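Kapitel 11
Der Handgreifer: Einrichten, Pflegen, Instand setzen

Lernziele: Sie können die Backen eines Handgreifers einstellen, die Fingerauflagen wechseln und die Verschraubung an den Gelenken prüfen. Sie wissen, welche Arbeiten vor jeder Schicht anfallen und welche in die Werkstatt gehören.

In Kapitel 10 wurde der Greifer am Roboterarm behandelt. Die handgeführte Ausführung hat dieselben Backen, aber keinen Flansch und keinen Antrieb in der Achse. Die Bedienperson führt sie selbst an das Werkstück oder den Gegenstand heran. Fehler, die am Arm als Abweichung im Protokoll stehen, fallen hier oft erst auf, wenn die Aufnahmen eines ganzen Tages nicht zu gebrauchen sind. Bei der Firma Karkumlow in Videsside mussten im Januar 47 Aufnahmen wiederholt werden, weil eine Auflage schief auf der Backe saß. Der Werkstattleiter Tarek Salem führte danach die Sichtprüfung ein, die in Abschnitt 11.2 beschrieben ist.

Geprüft wird immer bei weit geöffneten Backen, und zwar am Einsatzort, mit Blick auf die Gegenstände, die gegriffen werden sollen. 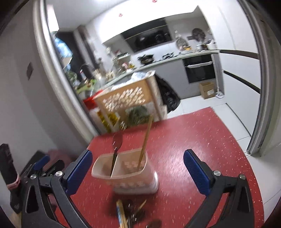 Lesezeit: 2 Minuten

Abb. 11.1 zeigt die Öffnungsstellung vor einem Besteckhalter aus durchscheinendem Kunststoff. Die blauen Auflagen haben eine strukturierte Oberfläche, die Schraubenköpfe nahe den oberen Gelenken liegen frei. An beiden Stellen setzt die Wartung an.

Auflagen. Mehl, Fett und Staub setzen sich in der Struktur ab und vermindern die Reibung. Gereinigt wird mit lauwarmem Wasser und einer weichen Bürste. Lösemittel sind nicht zulässig. Eine Auflage wird ersetzt, sobald die Struktur an einer Stelle glatt ist. Man wechselt stets beide Seiten, auch wenn nur eine verschlissen ist.

Schrauben. Die Köpfe werden mit einem Lackstrich markiert. Ist der Strich versetzt, hat sich die Schraube gedreht. Sie wird dann herausgenommen, gereinigt und mit neuer Sicherung eingesetzt. Bloßes Nachziehen genügt nicht.

Parallelität. Lange, dünne Gegenstände wie Stäbchen verraten einen Fehler früher als breite. Dreht sich ein Stäbchen beim Schließen aus der Mitte, stehen die Backen nicht parallel. Die Korrektur erfolgt an der Einstellschraube der linken Backe, höchstens 2 Rasten auf einmal, danach wird erneut gegriffen.

Alle Arbeiten werden im Wartungsblatt eingetragen. Das Muster im Anhang folgt dem Formblatt von Kuo-hua Fang und enthält je eine Spalte für Auflagen, Schrauben und Parallelität.

11.1 Werkzeug und Arbeitsplatz
11.2 Sichtprüfung vor der Schicht
11.3 Auflagen wechseln
11.4 Gelenke zerlegen und schmieren
11.5 Aufgaben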